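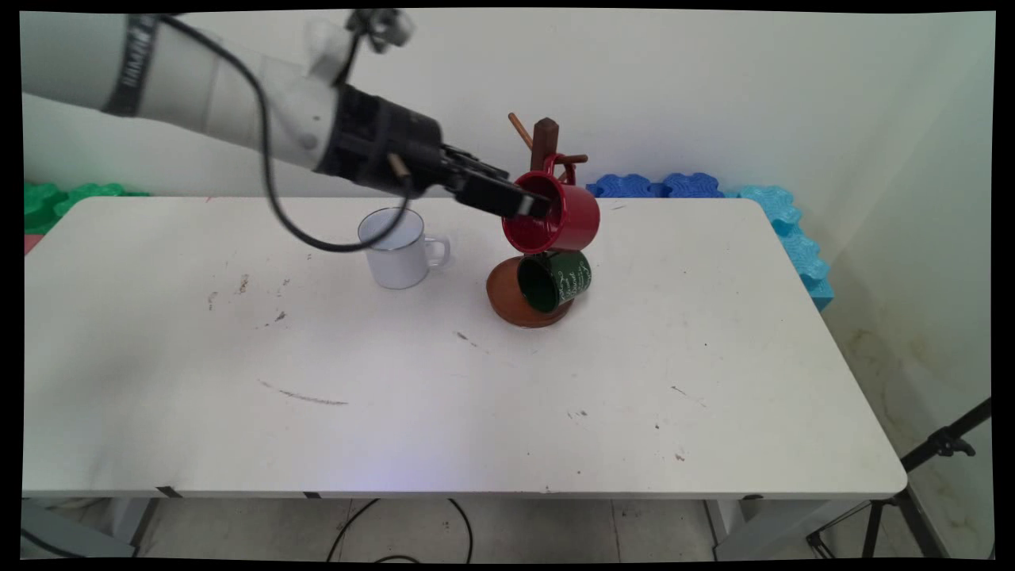 Chapter 4
Taking a Health History

A health history is the patient's own account of illness, treatment and daily life, set down in an order that another person can use. It is usually the first thing a practitioner asks for and often the longest part of a first visit. Most people begin with whatever bothers them today and work backward, leaving out anything they have come to think of as normal. A person who drinks strong tea from the same red mug all day may not mention it when asked about diet, and a question about "drinks" will get a different answer from a question about "meals." The wording of the question decides a good deal of what ends up on the page.

This chapter deals with the first interview with an adult patient. Histories taken from children and their parents are covered in Chapter 7. You should have read the section on consent and privacy in Chapter 3 before you start, and you will need a blank copy of the intake form.

The form used in this book was drawn up by Leandro Manzano for the Foltel clinic, where patients often see both a physician and a nutritionist. It has 16 headings. Earlier forms at the clinic put past illnesses first. Manzano moved them to the middle of the form, after sleep, food and work, and found that patients remembered more childhood illness once they had been talking for a while. Not every teacher agrees with this order. Colin Bellamy, whose students at Detia still use the older one, holds that a practitioner should know about serious illness before asking anything else. Both orders are in common use, and you should follow the one your clinic has chosen.

Whichever form you use, write down the patient's words before you write down your own. "Always tired after lunch" is a better entry than "fatigue." If a patient names a medicine, record the dose, when it was started and whether it is still being taken. Ask about supplements and herbal products separately. Many patients do not count them as medicine and will leave them off a list.

4.1 Opening the interview

Sit where the patient can see what you are writing. Give your name and say how long the visit will last. Then ask one open question, such as "What brought you here?", and let the patient finish answering before you turn to the form.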